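4.2 Clearing small items from the table to the floor

Household clearing is usually studied as a matter of surfaces: what is on the table, and what remains when the work is done. In the Hirdale apartments we looked at the small and light items instead, such as lids, wrappers and crumbs, which take little effort to pick up but are often handled more than once. The kitchens there are narrow, with a sliding glass door between the cooking area and the room next to it, and a runner laid along the floor toward the far end.

Participants were free to clear in any order. Across the study we coded 3070 handling events, of which 1000 involved packaging or a part of it. Lids were coded separately from cups, as the two were often put down in different places. Bread and vegetables were coded as food whether or not they were later eaten. 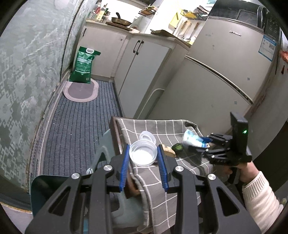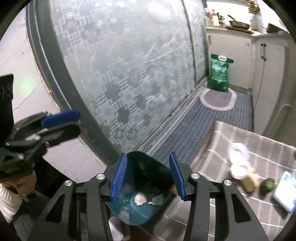
Magdolna Antal
Figure 3. Clearing in one of the apartments. First picture: two clear plastic lids, bread and a blue-and-white package at the table with the checked cloth. Second picture: scraps in a teal dustpan, with the kitchen behind the glass door.

Food and packaging shared the same small area of the table in most homes, and this affected the order of work. Packages tended to be lifted first, and lids followed. Bread was left until there was a clear place for it. A lid with residue in it was coded as waste only if the participant threw it away, so the same kind of lid appears under two headings in Table 2.

Sweeping was recorded as a separate stage. In 12 homes it began before the table was finished, and the dustpan was then used for scraps from both the table and the floor. We kept these cases in the main count but marked them, as they make the time spent on each surface hard to separate. Runners and mats were not moved during sweeping in any of the 12.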